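# How a Robot Learns to Tidy Up

Hair ties are hard for robots. A person can pick one up without looking. A robot has to work out where the hair tie is, how to hold it, and when to let go. At the Plillis Robot Club, kids ages nine to twelve spent July on this one job. Their project is called Bepari.

## What is a gripper?

A gripper is a robot's hand. Most grippers don't have five fingers. The kind the club uses has two jaws that open and close, a little like kitchen tongs. At the end of each jaw is a pad, and the pads are the part that touches the thing being picked up.

The jaws turn on pivots. A pivot is a pin or screw that lets a part swing. Your elbow does the same kind of job for your arm.

## Teaching by showing

You could try to write a rule for every move. Go left this much. Go down this much. Close. That works if the thing is always in the same place. Hair ties never are.

So the club teaches by showing. A person holds a gripper in one hand and does the job with it. A camera on the gripper records what the gripper "sees" the whole time. One try from start to finish is called a demonstration, or demo for short. Later, a computer studies the demos and looks for patterns. It learns things like "when the hair tie looks like this, the jaws should move that way."

Bepari needs 200 demos. The kids take turns, and each turn lasts for 2 demos. Then the gripper goes to the next person.

## Picking the things to pick up

Good practice uses different shapes. If every demo used the same scrunchie, the robot would only learn that scrunchie. The club chose hair ties, scrunchies and beads. Hair ties bunch up and change shape. Scrunchies are squashy. Beads are hard, and a round one can roll.

The table matters too. A plain table is easier for a computer, but real tables have patterns on them. The computer has to learn that a bear printed on a tablecloth is flat and can't be picked up.

The jaws start open. The person moves them until the hair tie is between the pads, then squeezes.
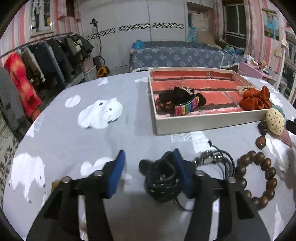
## When a demo goes wrong

Some demos get thrown out. The club's leader, Ailbhe Carroll, keeps a list of reasons on the wall:

- The person's other hand got in the way.
- The gripper moved so fast that the video was a blur.
- The jaws picked up two things at once.

Dropping something is allowed if you pick it up again. Robots drop things too, and the demo shows them what to do next.

By the end of July, the kids had thrown out 51 demos and made new ones to take their place. Next year's group wants to make 500.

## Try it yourself

You need kitchen tongs, a shallow box, and a few small things such as hair ties, socks or large beads.

1. Spread the things out on a table beside the box.
2. Keep one hand behind your back.
3. Use the tongs to move each thing into the box.
4. Mix everything up and do it again.

Now ask a friend to tell you how to move, one step at a time, while you keep your eyes shut. Your friend has to say when to turn, when to go down and when to close the tongs. Start with a sock. Save the beads for last.

## Words to know

**Gripper:** the part of a robot that holds things.

**Pivot:** a point that a part swings around.

**Demo:** one try at a job, recorded from start to finish.

**Pattern:** something that happens the same way again and again.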